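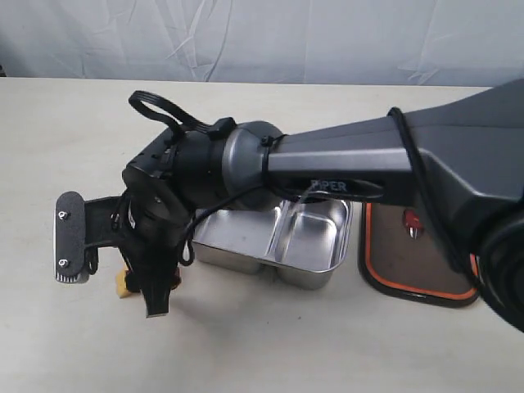

Open day at Gevetti: a morning of sorting and small parts

I'd been meaning to get to the Gevetti open day for ages, and this November I finally made it (with a terrible coffee from the gas station in one hand and a printed map in the other). Visitors go in groups of 7, which is small enough that you can hear everything and ask as many dumb questions as you like. I asked plenty!

We started with the sorting tables, my favorite stop by a mile. I'm a person who owns far too many drawer dividers, so a cream-white table with small colored items on it and a divided stainless-steel container close by was pretty much my idea of heaven. There's a dark tray with an orange border too, and I spent way too long wondering where I could buy one for my sewing stuff. Steel or plastic at home? I've gone back and forth on this for years, and now I'm leaning toward steel again.

After that came the storeroom, which they call Ren. It has 495 drawers, all labeled by hand, and our guide let us pull one open and guess what was in it. I said buttons. It was washers.

Then lunch in the Undon hall, soup and a roll, very decent. The little shop next to it sells leftover bins and trays from the Drolteck line, and I came home with two I didn't need and one I sort of did.

If you go, get there before 10, wear flat shoes and bring cash for the shop. Parking is behind the building, and the path to the door gets muddy, so skip the white sneakers. Mine are still drying on the porch.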